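トグルスイッチ操作時にタスクボードが動く/手首カメラの位置合わせについて

投稿者:Tala Ghanem
カテゴリ:ロボット・自動化 > 自作・共同工房

共同工房Stedsteadで、モジュール式タスクボードをグリッパーで操作する構成を組んでいます。ボードはスライダー、押しボタン4個、トグルスイッチ、ロータリーノブ、バナナプラグの配線部を連結したもので、白い天板に直置きです。制御はLampteyのコントローラ、動作は教示点の再生です。

問題は二点あります。

1. トグルのレバーを倒す際、ボードごと数ミリずれる。押しボタンでは発生しない。
2. ボードの向きが変わると教示点が使えない。手首カメラの画像から補正したいが、何を基準に取るべきか決めかねている。 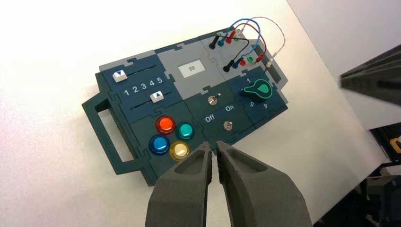
手首カメラの画像。トグル付近に指先を寄せた位置

指先の接近方向はボードに対して斜めになります。水平に置き直せば当面は動きますが、毎回それをやるのでは自動化の意味が薄いと考えています。指先の押し付け速度は毎秒6 mmまで下げましたが、ずれは残ります。両面テープでの固定は、ボードを別の台でも使うため避けたいです。

Fiifi Nyarko の回答

1について。ボタンは荷重がほぼ真下に抜けますが、トグルはレバー先端に横力をかけるので、摩擦が負ければ本体が滑ります。速度を落としても、反転に必要な力そのものは変わりません。対策は次の順で試してください。

・底面の四隅に薄いシリコーンゴムを貼る。テープと違い、台を移しても使えます。
・力をかける位置をレバーの先端に寄せる。根元を押すほど必要な力が増えます。
・双腕なら、片方で側面かハンドルを軽く押さえる。

当方の類似のボードは1,000回の反復試験にかけましたが、ゴムを貼る前は16回に一度は位置ずれで停止していました。貼ったあとの停止は、レバーの空振りによるものだけです。

2について。色で基準を取るなら押しボタンが扱いやすいです。円形で色が互いに異なるため、四つの中心が取れれば並進と回転が決まります。表示窓の数字やスライダーのつまみは状態で変わるので、基準にしないこと。配線のループも同様です。カメラと指先の位置関係は別途校正が必要です。

Geeta Tripathi の回答

Distixの吸着マットを敷けば動かなくなりますよ。うちではそれで済んでいます。カメラのほうは分かりません。

Chaimae Benmoussa の回答

手首カメラだけで完結させないほうが安定します。近接時は指が下側を隠しますし、ボタンが視野から外れる姿勢もあります。頭部側の視点で粗い姿勢を出し、手首側で詰める二段構成を勧めます。 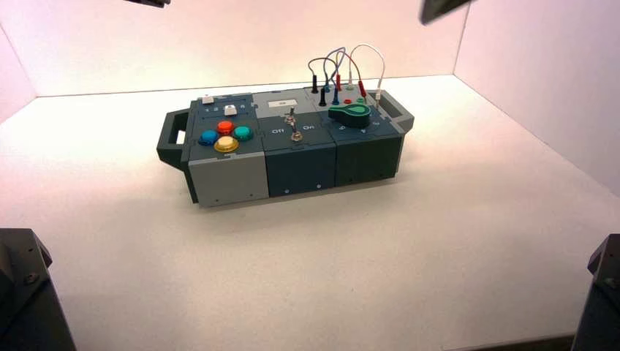 頭部側の視点。左右のハンドルまで視野に入る

この視点なら両端のハンドルが入るため、長手方向の角度は輪郭から求められます。ただし照明で白い面に色が乗るので、輪郭抽出のしきい値は固定せず、天板の明るさを基準に決めてください。ボタンの色判定も、手首側と頭部側で別々に設定したほうが安全です。

処理順は以下のとおりです。

頭部側で外形と角度を推定
→ ボタン群の上方へ移動
→ 手首側で四つの中心を検出し、姿勢を補正
→ トグル上方へオフセット移動
→ レバー先端を押す

トグルの手前で一度止めて再撮影すると、直前のずれも拾えます。待ち時間は300 msで足りるはずですが、アームの振動が収まる時間に合わせて調整してください。レバーの両側に「Off」「On」の印字があるので、操作後の確認は文字の認識までやらず、レバーの傾きがどちらの印字側に寄っているかを見れば十分です。

ケーブルの束には注意が必要です。上に大きく張り出しているので、横移動の高さはボード上面でなくループの頂点を基準に決めること。

Tala Ghanem のコメント

ありがとうございます。四隅にゴムを貼ったところ、目視で分かるずれはなくなりました。吸着マットは天板の材質との相性が不明なので保留します。位置合わせは二段構成で組み直します。頭部側の輪郭抽出で影を拾ってしまう件が残っているため、必要なら別の投稿にします。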